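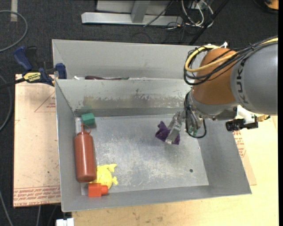 Leif Nørgaard asked me at dinner whether a machine could do my laundry yet. I said I'd answer in a thread because the soup was getting cold. So, a thread.

Short answer: no. Medium answer: it can pick up one item of your laundry, if you own a KUKA arm and don't mind keeping your clothes in a metal bin.

I write about this stuff for a living and I've read 18 press releases this year promising a robot that tidies. Every one has a video. Every video has the same gray sofa. I have come to feel protective of that sofa.

Let's talk about cloth. A block is a block. You grab it, it's still a block. A squeeze bottle is a bit worse because it's round and tapers to a point at one end. Cloth has no shape at all until you touch it, and then it has a different one.

That purple thing under the gripper is the hard customer in the bin. The bottle, the blocks and the yellow toy are off by the left wall minding their own business. The cloth is a heap. Where is the corner of a heap? My mother knows. She has never been able to explain it to me either.

Mwanaisha Nzioka ran a hotel laundry before she got into automation, so she's the person I call. Her view: picking up is the cheap part. "You pay people to know what the thing is once it's in their hand." Towel, pillowcase, somebody's sock that came down with the sheets.

She also says any robot that wants her old job can start with fitted sheets. I've passed this on to two founders. Neither wrote back.

Now the shop-floor people, who are further along and much less fun about it. Pimon does mixed-bin picking for a parts warehouse. 3168 picks in a shift, 1382 of them with no human stepping in. I was told this as good news, and for that line it is. They used to have a person on every pick.

But do the math for your house. If my dishwasher needed me for more than half the plates I would call it a cupboard.

Siriporn Prasertsri, who runs the line, was nice about my dishwasher joke and then pointed out that a warehouse gets to choose its mess. Same trays, same lights, same parts. You can clamp a bin down. Try clamping down a six-year-old's bedroom.

(I have since thought about it. The bedroom would win.)

Stoltent says it'll have a home unit that clears a floor of toys by January. Toys, fine, I can see it. A gripper big enough to be useful and gentle enough not to flatten a rubber duck is a real thing you can buy parts for. Clearing a floor is a long list of those in a row, plus deciding where each one goes.

The deciding is what gets me. Hsin-yi Lo at Nodton had testers sort the same pile of household junk into "keep" and "put away somewhere". 5 people, 5 different piles. One guy put the ketchup with the batteries. He lives alone and he's at peace.

So Leif, for the record, August 2019: it can grab. Sometimes it grabs the thing you meant. Folding, no. Matching socks, no, and I'm not convinced I can do that one myself.

What I'd pay for right now: something that takes the wet stuff out of the washer and puts it in the dryer. One move, two holes. I forget it every single week and then the whole load smells like a pond.

Replies are open if your company does this. Please send a video with some other sofa.

Also Leif still owes me for the soup.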